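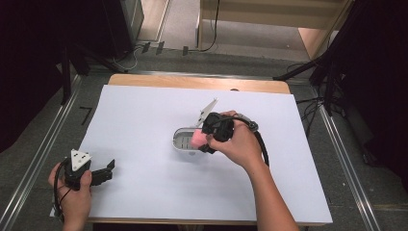

Tsehay Mersha wrote to us that her left gripper stopped closing halfway through a shift, with the trigger still moving freely, and asked whether the replacement cable cures it.

It does, if the fault is the one covered by this notice. On Stirine hand grippers with serial numbers below 869, the cable clamp at the back of the housing can work loose. The cable then pulls on the connector and the jaws stop without warning – usually part open, sometimes on whatever they are holding.

Stirine cable and clamp kit, part 52

Contents: one cable, one clamp, 9 screws (one spare).
Fits: left and right grippers.
Fitting time: roughly 30 minutes a gripper.

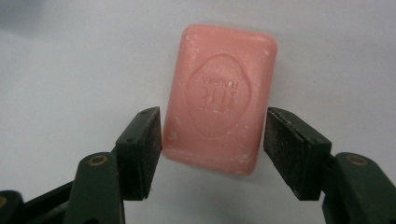

Unplug the gripper before you open the housing. If the jaws have stopped on an object, don't force them apart by hand, as the linkage can spring back and catch a finger. Slacken the two screws at the base of the arms first.

Grip pads are not part of this kit. Dusty pads can let an object slip, but they will not stop the jaws, so please check the clamp before ordering pads.

Kits are sent free to registered owners from our Werance store. Old clamps should be thrown away and not refitted.

Notice last changed 2023-02-04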